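Tindall Room Rules – practice pack for the Uteo simulator

By Clodero. Version 2, updated 15 August 2023
Download, single seat or classroom license

I wrote the first Tindall pack for myself, after I got tired of seeing simulated robots pass a task in ways I'd never sign off on in a real building. The arm gets to the goal, the score goes green, and it has swung through a wall corner on the way there. So I started keeping a list of house rules, and the list grew into this product (my wrists still remember the typing).

What you get is a small furnished room, an arm with a gripper, and 80 written checks that run while your program does. Each check is one plain sentence with a limit you can edit. If your shop already has its own safety rules, put your numbers in and throw mine away, I won't mind!

The arm starts in the tray station. I'd begin there, with the tray empty, and leave everything at low speed until the markers on the gripper head are being read the way you expect. Two square tags, one on top and one on the front face, and I ask people to confirm both before the first move. 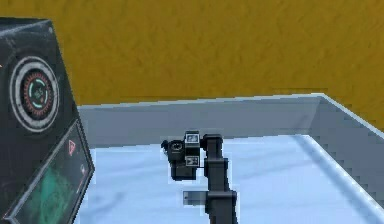
Speed limits come next. The pack ships with two profiles, Slow and Shared. Slow is for anything you haven't run before. Shared is for programs where you'd expect a person to walk in, and it stops the arm when the walking figure crosses the line you've drawn on the floor. You draw the line yourself. I went back and forth on shipping a default one, and decided that people would leave it where it was and never think about it again.

Please don't treat a clean run as a certificate. The checks are my idea of good practice, written in everyday words, and they don't replace the standards that apply to your own machine or the risk assessment for your own site. I say this in the manual as well, in bigger letters.

Working in the open room

Once you leave the tray you've got a whole room to deal with, and this is where most of my checks live. Small things on the floor count as obstacles until your program has named them. Furniture gets a keep-out margin on every side, top included, so a gripper can't skim across a chest of drawers to save a bit of time. Windows and their sills get the same margin as furniture. Picture frames too – I had a tester complain about that one, and I kept it.

The rule I care about most is the dull one: look before you move. Your program has to log a fresh view of the room before each travel step. An old view doesn't count, even if you're sure it's the same room.

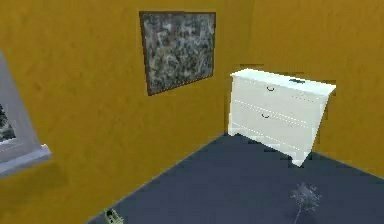
Doors and knobs

Doors got their own section in this version. A door in the pack is treated as closed until the program has checked it, and the gripper has to come in slowly once the knob is within reach. Force on the knob is capped. If the cap is reached, the program has to let go and back off before it tries again, and after 2 tries it must stop and ask for a person.

I've also added a check for what's beside the door. With brick right next to the edge there isn't much space for a wide gripper to turn, and I've watched plenty of test runs where the planner cared only about the knob and forgot the wall. The check measures clearance on the wall side for the full turn of the wrist. It's on by default, and if you switch it off your report will say so on the first page.
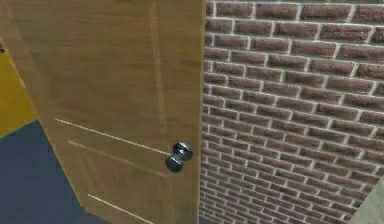 Istik wrote in to say that the limit on tries felt too strict for a classroom, where students mostly want to see what happens on the next go, and asked if the count could be raised without the whole report turning red. Yes, it can. Open the door settings, change the count, and type a reason in the box underneath. The report then shows your number and your reason side by side, and the run stays green as long as the program sticks to it.

What's in the download

The room and tray station, ready to open in Uteo
The full list of checks, as a text file you can edit
Slow and Shared speed profiles
Report template, with space for a reviewer's name
Manual, including the page of rules I dropped and why

You'll need a working copy of Uteo before you install. Owners of the first version can upgrade free from their account page, but save your edited checks somewhere else first, as the installer writes over the old file.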